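Gritutix hand-to-arm pipeline: review after two months of use

Gritutix is a software package that turns head-mounted video of human hands into training data for a two-arm robot. It comes from Fimari, the same company that sells the Grulier arms, but it is licensed separately and will export to other hardware. We bought it to find out whether small-object packing, and cable handling in particular, could be taught with less teleoperation than we use now. The version under review is the standard license, without the optional annotation service.

What the package does

The input is ordinary color video from a camera worn on the head. Gritutix estimates the position of both hands at every time step, places the wrists in a common coordinate system anchored to the table surface, and reduces the fingers to an opening width and an approach direction for a parallel gripper. The output is a set of trajectories that can be mixed with teleoperated episodes when a policy is trained. It ships with a baseline policy, a viewer, and a converter for the Piątek task format, which was the deciding factor for us. Our older episodes are all stored that way.

Installation took most of a morning. The dependency list is pinned too tightly, and the converter refuses to run if the output folder already exists. Calibration is simple by comparison. The wearer looks at the table from a few angles, the software fits a plane, and the result is accepted or rejected with a single residual value. I would have liked a plot.

Recording

We recorded at a wooden table against a wall, using household items that our teleoperators dislike: thin black cables, small plastic boxes with lids, a roll of tape. The wearers were told to work at their normal speed and to keep both hands in view. No markers or gloves were used. Sleeves and a wristwatch were allowed, and neither caused the hand tracker to lose the wrist in any session I checked.

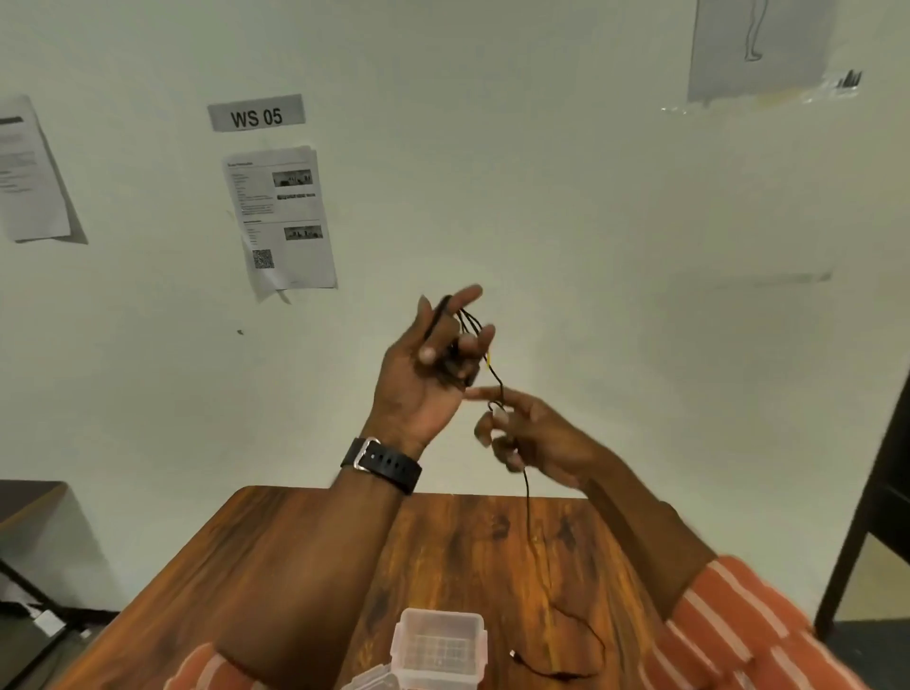

Cable episodes are where most of the processing failures occur. The hand model is good at a firm grip on a rigid object. It is noticeably worse when several strands pass between the fingers, since the estimated thumb position then jumps between adjacent strands from one time step to the next. The default smoothing filter hides these jumps in the viewer but leaves a lag in the opening width, and a gripper following that signal closes late. Turning the filter window down from eight samples to four removed most of the lag and made the wrist path rougher. There is no way to set the two separately, which seems an odd omission in a product sold for manipulation.

Fast movement is the second problem. When one hand is blurred, the tracker reports a confidence value that is nearly as high as for a sharp hand. The manual recommends discarding low-confidence segments, but a threshold on that value did not separate good segments from bad ones in our data. We ended up comparing the wrist velocity with a limit taken from the Grulier arm specification and dropping whatever exceeded it. This is crude, and it throws away some valid motion, but it can be scripted in a few lines.

Results on the arm

The comparison was between a policy trained on teleoperated episodes alone and a policy trained on the same episodes plus the human video. Robot, cameras, and evaluation layout were identical. I scored each attempt by stage, following the Piątek rules, so that a policy that grasps the object and then drops it gets partial credit.

For picking up a box lid and setting it down on the table, the mixed policy was clearly better, and the gain was largest when the lid started near the edge of the workspace, where our teleoperated data is thin. For gathering a cable into a loop, the mixed policy reached the cable more reliably and then did no better than the baseline. It approached from a sensible direction, closed at a sensible point, and had no useful idea of what to do with the slack. I take this as a limit of the finger reduction. A person winds a cable by rolling it between the thumb and the index finger, and an opening width cannot carry that information.

Tape gave a mixed outcome. The first stage, holding the roll with one gripper while the other approaches the outer edge, transferred well. Peeling did not. The human data contains a small twist of the wrist as the end of the strip comes free, and the policy reproduced the twist whether or not it had hold of anything. 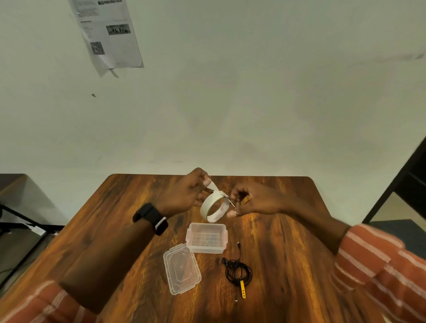
Page last changed: February, minor corrections to the filter settings

Tuning the mixing ratio

Fimari suggests equal weights for human and robot episodes. I would start lower on the human side. At equal weights the arm picked up a habit of hovering over the table with both grippers raised, which is how people hold their hands between actions and serves no purpose on a robot. Trimming idle segments before training helped more than changing the weights did. The trimming tool is included but off by default, and the manual covers it only in an appendix.

Training time on our workstation was a little over six hours for the mixed policy. The video conversion is extra and runs on a single process. I found no option to run it in parallel from the interface, although splitting the input folder by hand and starting several converters works without trouble.

Depth deserves a note. With a single color camera, height above the table is inferred from the apparent size of the hand, and it drifts when the wearer leans in. The table plane corrects this only while enough of the surface is visible. On objects that lie flat, such as a coiled cable, the drift was large enough for the gripper to press into the table. We added a fixed offset and a force stop. Anyone running stiff arms should do the same before the first trial.

Support and documentation

Questions to Fimari were answered by people who clearly knew the code. The converter bug with existing folders has been acknowledged, with no release named for the fix. The documentation of the file format is complete and correct. The documentation of the confidence value consists of a sentence saying that higher is better.

Verdict

I recommend Gritutix for reaching, grasping, and placing, where recording by hand is much quicker than teleoperation and the resulting data is usable after moderate cleaning. For cables and tape it improves the approach and leaves the rest of the task where it was. Labs without existing robot episodes should wait, as the human video alone gave us a policy that moved plausibly and completed none of the tasks. We have renewed the license for the lid and box work and gone back to teleoperation for the cables.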